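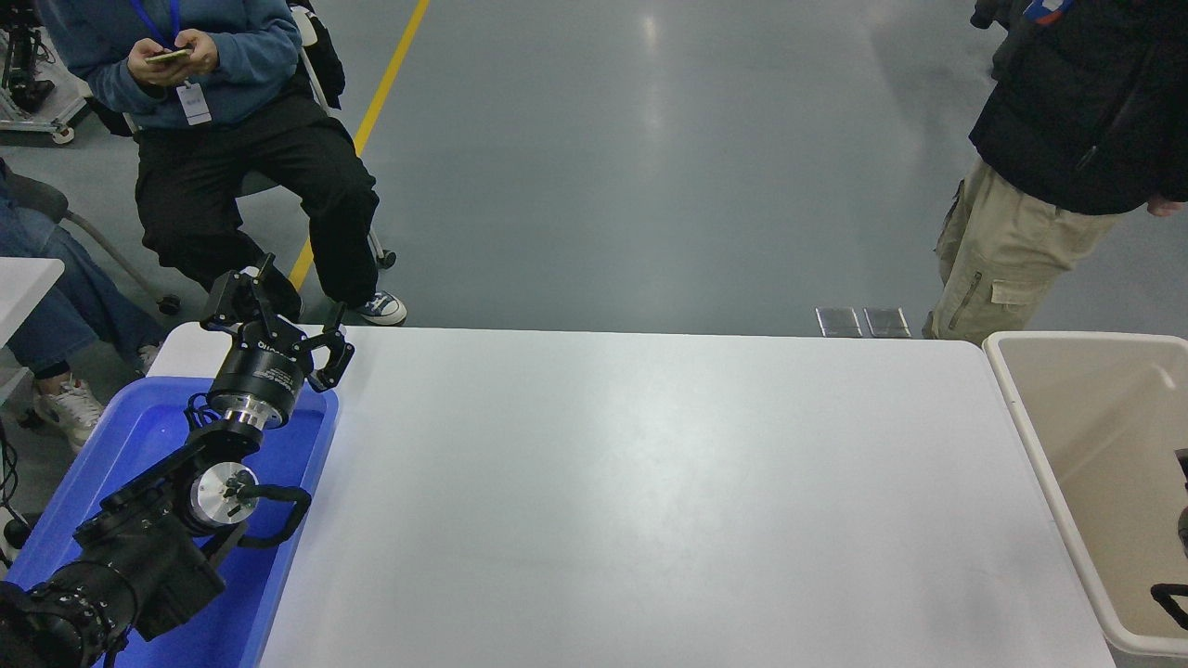

Leif Amundsen wrote back that he had spent two months on our support desk before he understood what a catch-all address does to a small mailbox, and that we should say so in the ad. So we are saying so. Mail is most of the job.

Zuteo is looking for a Hosting Support Technician, email and DNS

Zuteo runs shared hosting, domain registration and mailboxes for small businesses. The email side has grown faster than the team, and we need another person on tickets. The job is based at our Vokilberg office — two days a week can be worked from home after training.

What you will do

Answer customer tickets by email and chat. A normal shift brings around 53.
Find out why messages bounce, go missing or land in spam, and explain it in words the customer can use.
Set up and check MX, SPF and DKIM records.
Move mailboxes from other providers over IMAP, including old ones with odd folder names.
Keep the help pages for webmail and forwarding up to date. There are 91 of them and a fair number still show the old control panel.
Take one weekend shift in every five.

What we ask for

A year or more in hosting support, or in an office where you looked after the mail server.
You can read full message headers and a mail log without help.
Clear written English. Norwegian is useful but not required.
Basic Linux command line.

You do not need a degree. Experience with Rønning, our ticket system, is a plus, but we teach it in the first week.

Pay and hours

Full time, day shifts only. Pay depends on experience and is discussed at the first call. Overtime is paid or taken as time off, your choice. The start date is in January.

How to apply

Write to the hiring desk through the contact form and choose "Jobs" as the subject. Attach a resume and a short reply to this ticket, as you would send it to the customer:

"My newsletter from Gostosine went out this morning and half my clients say it never came. I changed my domain settings last night. Please fix."

Applications close 24/11/2018. Everyone who sends in a ticket reply will get an answer from us, usually within five working days.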